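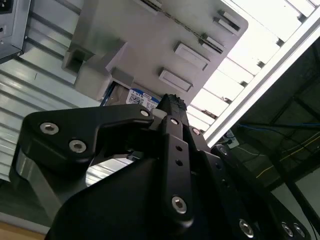 Wrist camera view, gripper at the drive on the gray tray

Ticket: Pikholm gripper kit, trial unit
Product: Tirkine fingertip set, rough type
Status: open, waiting for supplier
Reported by: Aguiar test bench

Problem
The gripper closes on the 1.0TB drive, lifts it, and after a short time the drive turns in the fingers. It happened in 9 of 700 cycles. The arm does not report any error, so the program continues with a crooked drive.

What we tried
1. Checked the hex screws on the linkages. All were tight.
2. Lowered the closing speed one step. No change.
3. Moved the grasp point 4 mm toward the middle of the drive. Fewer slips, but the fingertip then comes very near to the label, and we must keep the QR code clean for the scanner.
4. Loaded the Lesetti profile from the kit memory. Worse — three slips before lunch, and we went back to the default one.

Questions to support
Is there a softer fingertip for this kit, or only the rough one? Can the slip alarm be set lower than 3? In the menu it stops there, but the manual shows a smaller value.

Update, March
Support asked for the firmware log. Sent at 14:20. They suspect the finger offset is saved wrong after power off. We will repeat the calibration with the tray in the same position and write the result in this ticket.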